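A morning at the Brennan enamel works

The Brennan works opens its doors to the public once a year, in October. I had meant to go for a long time and finally booked a place this year. Tickets are free but you need to reserve online, and the morning slots go first. Mine was for 9:30.

The factory is on the edge of Jallero, past the rail yard, in a long brick building with a newer metal shed attached to the back. There is parking across the street in a gravel lot. If you come by bus, get off at the Trillimport warehouse and walk back toward the tracks. The sign for the works is small and faces the wrong way if you are coming from the bus stop, so I walked past it the first time.

You check in at a folding table and get a visitor badge, safety glasses and a pair of foam ear plugs. Open-toed shoes are not allowed. One couple in front of me had to go back to their car and change. Bags have to go in a locker, and the lockers take quarters, which you get back.

The tour starts in what used to be the lunchroom. There is a short talk on what the company makes: pots, pans, roasting trays, basins and a line of mixing bowls that it sells mostly to restaurants. The works has 151 employees, and most of them are on the floor and not in the office. The talk lasted longer than it needed to. The coffee was good.

From there we went to the press room. Flat steel discs arrive on pallets and are fed one at a time into presses that push them into shape. A deep pot takes more than one pass, with a different die each time. The noise is steady and you feel it in your feet. We stood behind a yellow line and the guide used a headset, but the headset cut out a lot, and I missed most of what was said about the older machines. I did catch that the dies are repaired on site in a room we were not shown.

After pressing, the edges are trimmed and rolled. A man was doing handles at a bench with a spot welder, and he did not look up once while we were there. Each handle goes on in a couple of seconds. Somebody asked how he kept them level, and the guide pointed to a metal jig that holds the pot in place.

The next stop was cleaning. Any oil left on the steel will ruin the coating, so every piece goes through a row of hot tanks and then a rinse and a dryer. This area is humid and smells of soap. It was the least interesting part to look at, but the guide said that more problems start there than anywhere else in the building.

Enameling is what most people come for. Enamel is powdered glass mixed with water, clay and color until it is a little thicker than cream. Bowls and basins are dipped by hand, turned over and given a quick twist to throw off the extra. Larger pieces are sprayed in booths. The base coat is dark and goes on everything. The color goes on after the base coat has been fired. I had not known that the raw color looks so different from the finished one. A batch that came out of the spray booth chalky pink was going to be a deep red by the afternoon.

The colors change every few years depending on what stores ask for. Right now it is mostly muted greens, cream and one dark blue. Bright yellow was dropped and people still write in to ask about it.
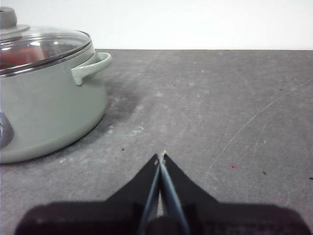

Can you buy seconds at the factory?
The works sells seconds from a room next to the lobby, on open days and on the first weekend of the month, and most of the flaws are small specks or uneven spots near the rim that do not affect cooking.

The furnace is in the metal shed. Pieces hang from hooks on a slow overhead chain, go in at one end and come out at the other, still glowing a little at the edges. You can only stand near it for a few minutes. We were let in by groups and had to leave by a side door. The chain never stops during a shift. If it does, everything inside is scrap, and the guide said that this had happened 3 times since the chain was installed. Scrap goes back to the steel yard with the enamel still on it.

Inspection comes next, and I could have watched it for an hour. Six long tables stand under very white lights. The inspectors pick up each piece, tilt it, run a thumb along the rim, tap it, and put it on one of the carts. Good pieces go to packing, seconds go to the sale room, and some get another coat and another trip through the furnace. A visitor near me tried to guess which cart each pot would go to and was wrong most of the time. I couldn't see the flaws either until an inspector held a lid up to the light and showed us a pinhole.

A board on the wall gave the count for the previous day, which was 2,766 pieces passed. The guide said that was a normal day without any color changes. Changing color means washing down the booths and takes most of a morning, so they try to run one color for as long as they can.

Packing was quiet. Each piece is wrapped in paper and boxed with cardboard corners. Until recently the company used foam, but it switched after complaints from stores. The boxes are made by Wodent, which has a plant in the same town, and a truck brings them over twice a day.

At the end you come back to the lunchroom, where there is a table of old catalogs and a glass case with pieces from earlier decades. I liked the case more than I expected to. It has a coffee boiler with a hinged lid, a child's washbasin and a set of canisters with the words for flour and sugar in three languages. The labels are typed and some of them have faded so much that you can't read them. There was also a sheet about care, which I copied down because I have ruined a pot or two:

Let the pot cool before you run water in it.
Use wood or silicone utensils.
For burned food, simmer water with a spoonful of baking soda and leave it overnight.
Don't stack pieces without a cloth between them.
A chip on the outside rim is fine. Stop cooking in it if the inside chips.

The sale room was crowded by the time I got there. Prices are marked with a grease pencil on the bottom of each piece, and seconds are half of what the stores charge. Lids are sold separately from a bin and you have to match them yourself, so take your pot over and try them. I bought a roasting tray with a rough spot on one handle and 2 mixing bowls with nothing wrong with them that I could find. They take cards, but the card reader was slow and the cash line moved much faster.

A few notes for anyone planning to go. The whole visit took me just under three hours with the shop. The floor is concrete and there is nowhere to sit until the end. The tour is not suitable for strollers, and children under eight are not admitted past the lunchroom. Photos are allowed everywhere except in the press room. There is no food on site, but the diner next to the rail yard serves lunch from 11:00, and visitors with a badge get a free slice of pie. I handed my badge in before I found that out.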